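Station diary, Domness, 4th March

The session was opened by Shakuntala Solanki, with Halvard Rustad at the controls. The task set for the day was the transfer of packets and other small goods between the box and the basket, to be gathered as examples for the Kukum model.

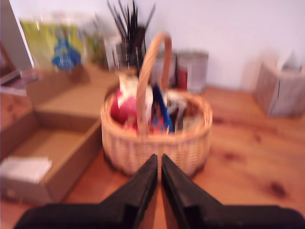 Both views were checked before recording began. Mr Rustad asked that the approach to the handle be made more slowly, as the Mancuso trials had shown the model copying any haste on the part of the operator. This was agreed.
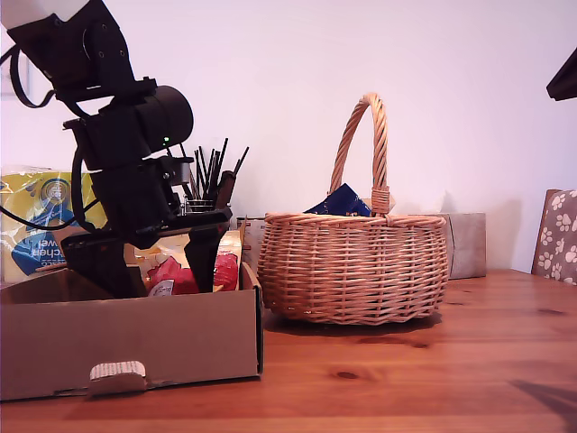 Nine examples were accepted before the break and two set aside for review by Josefina Godoy. The reasons were entered on the sheet.
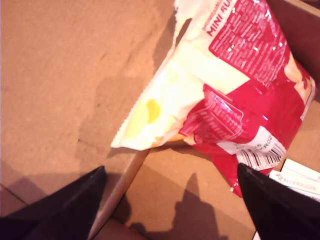 Snack bag between the fingers, wrist view.

Crinkled film remains the least well covered of the materials, and further sessions on it are requested before May. Gøran Nyberg attended and put one point for the record.

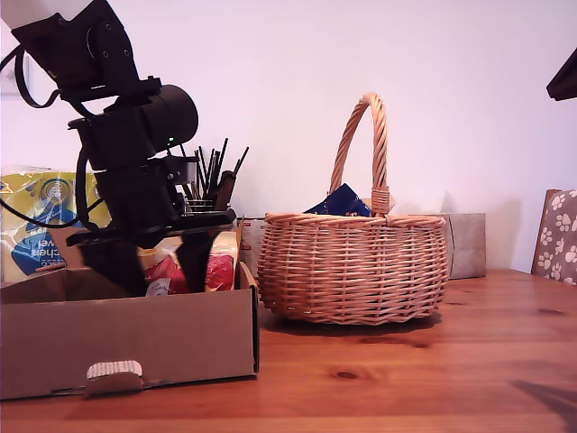 Are examples with a missed grasp to be kept?
They are kept where the operator recovers without stopping, and are marked as such. All others are set aside.

Target for the next session: 20 examples. Operator: Chun-hung Cheung.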